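Taller de Costura y Patchwork, nivel inicial
Apuntes de la unidad 4: corte de piezas curvas y preparación de la tela
Aula textil de Isalport

Estos apuntes recogen lo que se ve en las dos sesiones de febrero y sustituyen a la hoja del curso pasado. Traedlos impresos o en el móvil, porque las tablas de márgenes se usan en clase.

1. Antes de cortar

La tela de algodón para patchwork se lava siempre antes de cortar si el proyecto va a lavarse después. Se lava sin suavizante, se seca tendida y se plancha cuando todavía conserva algo de humedad. Si se plancha seca del todo, hay que usar vapor y el hilo se deforma con más facilidad en las piezas al bies.

Comprobad el hilo de la tela. El orillo marca la dirección de la urdimbre, que apenas cede. La trama, perpendicular, cede un poco. El bies, a 45 grados, cede mucho. En una pieza curva aparecen las tres direcciones a la vez y por eso las curvas se deforman si se manipulan demasiado entre el corte y la costura.

Almidonado: una pasada ligera por el revés, dejar que penetre un minuto y planchar levantando la plancha, sin arrastrarla. Las telas muy finas (batista, lawn) admiten dos pasadas.
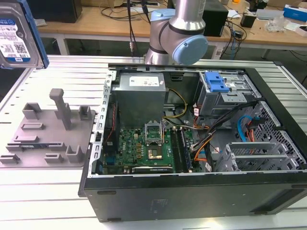 2. Herramientas

Para esta unidad hace falta:

Base de corte autorreparable, tamaño A3 como mínimo.
Cúter giratorio de 28 mm para curvas cerradas. El de 45 mm sirve para curvas abiertas y para rectas.
Plantillas de acrílico o de cartulina gruesa.
Regla de patchwork con marcas en centímetros.
Alfileres finos o pinzas.
Marcador que se borre con agua. El que se borra con calor puede reaparecer con el frío, así que no lo usamos en piezas claras.

La cuchilla se cambia cuando deja hilos sin cortar en dos o más puntos del mismo trazo. Apretar más no lo arregla y estropea la base. Las cuchillas usadas van al bote metálico que hay junto a la puerta, nunca a la papelera.

La base se guarda plana. Una base que se ha curvado por el calor del coche o de un radiador ya no sirve para cortar con precisión.

3. El bloque Flurkville

Es el bloque que se cose en esta unidad. Se compone de un cuarto de círculo (pieza A) y de su complemento cóncavo (pieza B). Cosidos forman un cuadrado de 14 cm terminado. Con márgenes, el cuadrado mide 15,2 cm.

Margen de costura: 6 mm en todos los lados, también en la curva.

Pieza A: radio de 11 cm en la línea de costura, 11,6 cm en la línea de corte de la curva. Los dos lados rectos llevan además su margen de 6 mm.
Pieza B: cuadrado de 14 cm con el hueco de 11 cm de radio. La línea de corte de la curva queda a 10,4 cm del centro, porque el margen va hacia dentro.

Error frecuente: cortar A y B con la misma plantilla curva. Las dos piezas casan en la línea de costura y no en la de corte. Si al superponer A y B por el borde coinciden exactamente, algo está mal cortado.

4. Corte de la curva

Se coloca la plantilla con un lado recto paralelo al orillo. La mano que sujeta se apoya abierta en el centro, con los dedos lejos del borde. El cúter se lleva vertical, pegado a la plantilla, y se gira la base en lugar de forzar la muñeca. Se corta de una vez, sin levantar la cuchilla.

No cortéis más de dos capas juntas. Con cuatro, la de abajo suele salir uno o dos milímetros más grande.

Marcad el centro de cada curva con un piquete de 3 mm como máximo. Se obtiene doblando la pieza por la mitad, en diagonal, y marcando el pliegue con la uña.

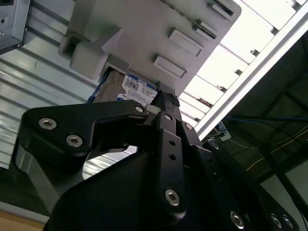 5. Costura

Pieza B encima, pieza A debajo, derecho con derecho. Se prende primero el centro, luego los dos extremos y después un alfiler entre cada dos puntos. La pieza cóncava se acomoda a la convexa y nunca se estira.

Longitud de puntada: 2 mm. Velocidad baja. Aguja en posición abajo cada vez que se para a recolocar la tela. Los alfileres se retiran antes de llegar al prensatelas.

El margen se plancha hacia la pieza B. Si la curva está bien cosida no necesita más piquetes. Si hace bolsas, se descose el tramo afectado y se repite desde el centro hacia fuera.

6. Distribución para la práctica

La colcha de muestra, de dibujo Nulorton, combina bloques curvos y cuadrados lisos. Cada alumno cose 19 bloques curvos, en dos colores de contraste. Los lisos ya vienen cortados.

Tela por alumno: 60 cm del color oscuro y 60 cm del claro, en ancho de 110 cm. Las piezas A salen mejor encajadas en parejas enfrentadas. Dibujad la distribución en papel antes de tocar la tela.

La referencia del algodón liso en la tienda Frei es la 331. Puede usarse otro de gramaje parecido, pero los dos colores deben ser del mismo tipo.

7. Para la próxima sesión

Traer cosidos cuatro bloques, planchados y sin recortar. Se medirán en clase y se recortarán con la regla cuadrada. Traed también los que hayan salido mal.

Lectura: apartado de bies y ribetes de la unidad 5.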